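Clallau Kitchens brings its Saturday cookery mornings to Mumik

Jun 11, 2018 — Clallau, the family kitchen maker from Tarkach, is opening a second showroom in Mumik this summer, and with it comes a new run of the cookery mornings that so many of our customers have grown fond of over the years. 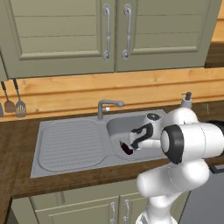 Rosalinda Dizon wrote to us in January to say that she had come along to the Tarkach mornings for a whole winter, learned to make a proper loaf, and gone home each time wishing there was something like it at her end of the valley. Well, Rosalinda, we read your letter out at the Monday meeting and it is still pinned up by the kettle!

We had been looking for a place in Mumik for a good while, and when the old seed merchant's on Dumlao Street came up we went to see it the same afternoon. It has high windows, a stone floor that needed a great deal of scrubbing, and a yard at the back where people can sit out with a cup of tea if the weather is kind. Benjie Macaraeg, our head joiner, has spent most of the spring there with his sleeves rolled up, and he tells us he has never met a building with so few straight walls (he means it fondly, we think).

The cookery mornings will be held on Saturdays, with places for 6 people at a time, so that everyone gets a fair share of the worktop and a chance to ask questions. Mylene Aquino will be teaching, as she does in Tarkach. She has planned three courses to begin with: bread and rolls, soups and stews for a big family, and a gentle one for people who are cooking for themselves for the first time, whether they are off to college or have simply never had to do it before. Each course lasts two mornings. Aprons, flour and the washing-up are all taken care of, and you take home whatever you make, so do bring a tin or a dish with a lid.

"We sell kitchens, of course we do, and we would be very happy to sell you one," said Danilo Layug, who runs the firm. "But I grew up in a house where the kitchen was full from morning to night, and I like a showroom to feel a bit like that — somebody chopping onions, somebody else talking too much, usually me."

Last year 451 people came to a Clallau cookery morning in Tarkach, a good many of them more than once, and those mornings will carry on just as before. Nothing is moving away from Tarkach, and Ronaldo Mangubat will still be at the front desk there with his tape measure and his bowl of mints.

Anyone planning a new kitchen is welcome to call in at Mumik with a rough sketch, a few measurements or only an idea, and sit down with one of our designers free of charge. Children are welcome too, and there is a table with paper and crayons in the corner by the yard door.

To book a place on a course, or to arrange a visit for a newspaper or local newsletter, please telephone the Tarkach showroom during shop hours and ask for Ronaldo.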